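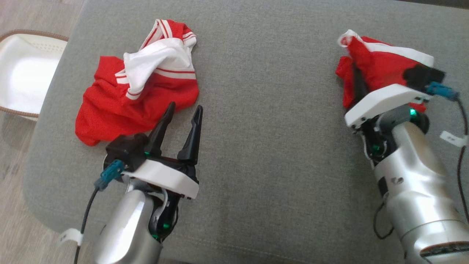 4.2 Recall of contestants among regular viewers

The second part of the study asked what regular viewers of daytime quiz programmes remember of the people who take part. Wedow, produced by Skuda, was chosen for its fixed weekday slot and the small change in its format from one series to the next. Respondents were asked to name any contestant from the previous week and to add whatever they could recall of that person's manner, answers or dress. Clothing was mentioned more often than occupation. Where a colour was given, it was usually a strong one or a strong one paired with white, and the red and white of the two garments on the grey table is close to the combination most often reported. Names were seldom remembered, even by viewers who had watched every episode that week.

The sample was drawn from 3,000 households on the Cekwood viewing panel. Each household kept a written diary covering 20 episodes, all broadcast in July. Diaries were filled in by hand, and an entry was accepted only if it was completed on the day of broadcast. Entries made later were kept apart and are treated in Section 4.4. A follow-up interview was held with 13 respondents, selected to give a mix of long-standing and newer viewers.

Among diary keepers who watched to the closing titles, 80 per cent could give the outcome of the final round on the following day. Far fewer could give the winner's score. This agrees with the earlier finding in Section 3 that viewers follow the contest as a story and pay limited attention to the running total. Several of those interviewed said that they looked at the score only when the presenter drew attention to it. 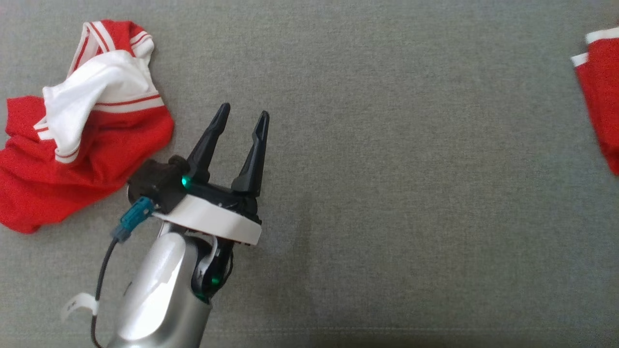
Figure 1. Arm and black two-fingered gripper, fingers open, against a grey textured surface.

A different pattern was found for Roman, the evening programme used for comparison. Its contestants return for up to a week, and diary keepers were more likely to use first names. They also commented more freely on conduct. A contestant who interrupted the presenter on two occasions was mentioned in diaries long after leaving the programme, while the contestant who defeated her was hardly mentioned at all. Nasution has described this as the "second chair effect", in which a losing player with a marked manner displaces the winner in memory.

Care is needed in comparing the two programmes. Roman is shown at an hour when more members of the household are present, and diary entries were sometimes agreed between them before being written down. The instructions did not forbid this. It is possible that the fuller descriptions reflect shared discussion as much as repeated exposure to the same contestants. 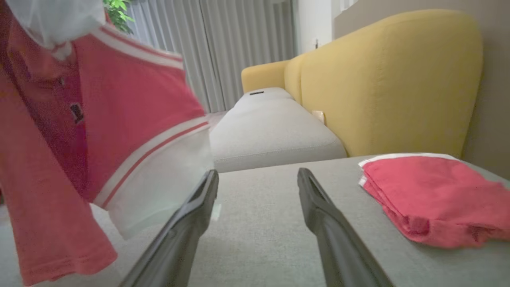
Figure 2. Coral-pink polo shirt with white ribbed trim and narrow pink stripes.

Remarks about presenters were coded separately. Warmth and clear speech were the qualities most often praised. Long pauses before an answer was confirmed drew the greatest number of complaints, chiefly from viewers of Wedow, and these are considered in the next section.

Related items
Pauses and timing in studio quiz programmes
Diary methods in television audience research
The presenter's voice: a review of viewer letters
Cempaka Nasution: papers and talks

Search this collection Enter keyword or author Go

Contact us | Copyright and reuse | Back to top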